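Pulling the hard drive from an old desktop tower

Posted 2022-08-27 in Workshop

Before an old tower goes to the e-waste depot, take the hard drive out. You keep your files, and the drive can go into a USB enclosure for backups. On most cases from the 2000s you'll need a Phillips screwdriver, a small dish for screws and ten minutes or so.

Shut the computer down, unplug it at the wall and hold the power button in for a few seconds. Take off the side panel and lay the tower on its side with the open side up. A ribbed or grooved bench top is fine, but screws will roll along the channels, so keep the dish close. Touch bare metal on the case before you reach inside.
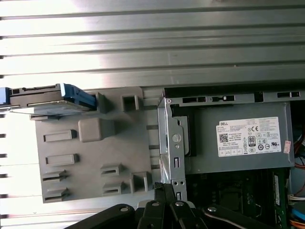

Unplug the power and data cables from the drive first. Pull on the plugs and leave the wires alone. If the drive sits in a carrier with coloured plastic tabs, squeeze the tabs and slide the whole thing out. Blue is a common colour for these. If there are no tabs, look for two screws on each side of the bay.

Don't force a plastic drive bay. The clips get brittle with age, and a snapped one is hard to replace. Usually there's a second catch you've missed, often on the far side.

Ease the drive out of its carrier and put it in an anti-static bag. Label it with the date and the machine it came from. Ours go in a Fletetti parts drawer, which cost 270 dollars and has outlasted two benches.

The Usville depot takes the empty case, the power supply and the cables at no charge. Metal side panels can go in the scrap bin by the gate.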